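Notes for session 13 - learning from demonstration, part 2
Amnuay Srithong, February 25, 2019

Picking up where we stopped. Behavior cloning = plain supervised learning. Input is the wrist camera image plus joint state, output is the next small motion. Loss looks great on held-out frames, then the arm drifts on a real run. Why? Errors compound. One bad step puts you in a state no demo ever visited, and the next prediction is a guess.

Ross-style fix (DAgger): run the policy, have a person label what they would have done, add to the set, retrain. Works but costs operator time. Cheaper - inject noise while the demo is being recorded, so the person has to correct and the corrections end up in the data. 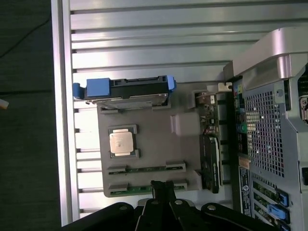
Now the Westbridge set. 48 demos per task on computer hardware, teleoperated. Wrist view only, no overhead camera. Things to watch for in this data:

Glare. Bare metal washes out under overhead light. Brightness augmentation helps, croping alone doesn't.

Occlusion. Fingers cover the target right when precision matters most. A short history of frames (we use 2) gets some of that back.

Color shortcuts. Blue latches and clips are easy to find, so the net leans on blue. Test on a case with plain gray ones before you beleive your number.

The Foley baseline trains on single frames, Midden adds history. Same encoder in both, so compare them directly. More than 1,000 gradient steps before you judge either one - early curves are noisy.

For next time: read the noise injection section, sketch how you would pick the noise level. Project write-ups are due in June, format as before.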